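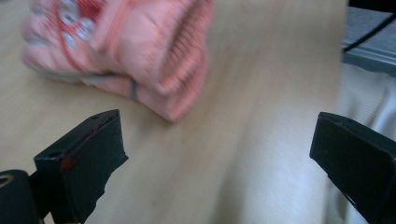

Blog > Home Life > Sorting & Storing

5 min read

2023-11-21

It got down to 33 degrees here in Prolldale last night, so naturally this morning was the morning we all discovered that not one person in this house owns a matching pair of anything. So I did it. I dragged the winter bin out of the hall closet, dumped the whole thing on the table and made myself sit there until it was done.

I've been putting this off since we moved from Gradby (yes, I know how long ago that was). Back there we had a mudroom with a row of hooks and everything just sort of hung itself up. The new place has one closet and a front door that opens straight onto the couch, so the hats and gloves have been living in a heap.

My system, if you can call it that, is to fold each pair together at the cuff and make a little bundle. Knit stuff gets bundled loosely because I've wrecked too many cuffs by yanking them inside out over each other. Anything with studs or rhinestones or other sparkly business on it gets its own bag — those bits snag on everything! I lost a perfectly nice gray scarf to a beaded mitten two winters ago and I'm still sore about it. Same goes for zippers and those scratchy hook-and-loop straps. Fasten them before they go in the bin or you'll be picking fuzz out of them until spring.

Singles go in a shoebox. I give them until the end of November to find their partner and after that they're dusting mitts. A thick knit one is wonderful on window blinds, by the way, much better than the thing I paid real money for.

For washing, I do the knits in cool water in the sink with a tiny squirt of soap, then roll them in a towel and lay them flat. Reds and pinks go in by themselves. I learned that one with a load of white dish towels and I don't want to talk about it.

The bins themselves came from Hegazy, the housewares place out past the bridge. I'd been eyeing the Zustberg hall bench with the drawers underneath, but it's 233 dollars and nearly as wide as our whole entry, so two lidded bins on the closet floor it is. One for hands, one for heads and necks. I wrote on the lids with a paint marker and my handwriting is terrible, but everybody can read it and that's what I was after.

Next up is the boot situation, and I'm going to need more coffee for that one.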